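Chapter 7
Keeping Score by Hand

Before you start. You need a pencil, a blank scoresheet and the position numbers from Chapter 6. If you don't have the numbers cold yet go back. Pitcher 1, catcher 2, and so on out to right field, 9. Everything in this chapter leans on them.

What you will learn
How to set up the sheet before first pitch
How to mark an at bat
Hits, errors and the fielder's choice
Proving the box score

7.1 Why bother

The league has a stats feed, sure. Feeds go down. Feeds also get corrected the next morning, and then somebody has to say what happened on the ball down the line in the fourth. That's the scorer. One person, one sheet, one judgement per play.

The running game for this chapter is Clallow at Plakero, October, last series of the season. Paid crowd of 423. Final was 3-2 Plakero, with a messy sixth inning we will come back to more than once. Keep a copy of the blank sheet next to you and score along.

7.2 Setting up

Lineups first. Get them from both dugouts, in writing, before the umpires meet at the plate. Number, last name, position. Leave room under each name for a substitute. New scorers skip this and then run out of space in the seventh, with a pinch hitter squeezed in the margin.

Visitors on the left page, home on the right. Innings run across the top, batters down the side. Every batter gets one box per inning. Inside the box, a small diamond.
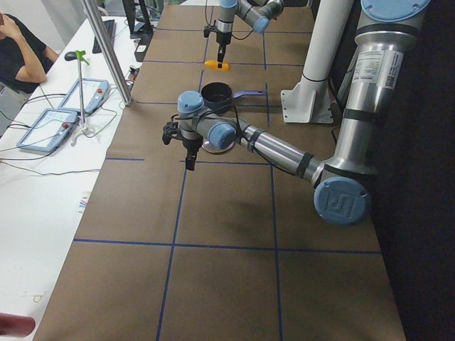
Draw the batter's path around the diamond as he advances. Home to first, lower right. First to second, upper right. Keep going counterclockwise. If he scores, fill the diamond in. If he's out on the bases, stop the line where he was put out and write the fielders' numbers next to it.

Outs get a circled number: 1, 2 or 3. After the third out draw a slash across the bottom corner of the box, so you know where the next inning starts. Do it right away. Not after the commercial break.

7.3 A first at bat

Diketti leads off for Clallow. Grounder to short, throw to first. You write 6-3, circle a 1. Done.

Next man up is Gruber. Walk. Write BB, draw the line to first. He steals second on the 1-1 pitch: extend the line, write SB beside it. Then a single to left and Gruber comes home. Fill the diamond. The hitter gets an RBI, marked wherever you keep them, just keep them in the same place all night.

Notice that Gruber's box now holds three separate events from two different at bats. This is were beginners lose the thread. The box belongs to the runner, so anything that moves him goes in his box, even when someone else is hitting.

7.4 Hit or error?

Hardest call you will make. The test is ordinary effort. Would an average fielder at this level, on this field, make the play? If yes and he didn't, error. If no, hit. A ball doesn't have to touch the glove to be an error, and a ball that touches the glove isn't automaticaly one.

Decide, write it down, move on. You can review it after the game, pencil in hand. Section 7.5 takes the Plakero sixth play by play, starting with the bunt.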